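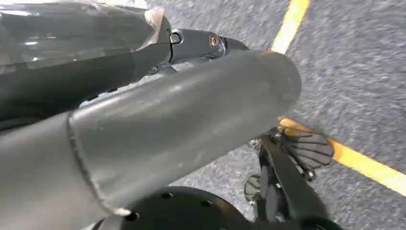
## About Lostholm

Lostholm is a workshop and store in Dastovville. We repair, overhaul and keep spare parts for handling equipment used by small manufacturers. Catríona Ó Néill runs the workshop and Daithí Lynch looks after stores and dispatch.

Work is booked in under a job number, which stays with the item until it leaves. Standard overhauls cover seals, fasteners, bearings and housings. Minor surface marks are recorded and left alone unless the customer asks for refinishing.

The workshop floor has 2 bays and the store holds 200 part lines. Items over 6 kg are collected by appointment — smaller parcels can go by carrier.

The Rafferty stock list was merged with ours in October, and old Rafferty part numbers remain valid on orders. Tindoren fittings are supplied to order only.

Page revised 13 November 2025.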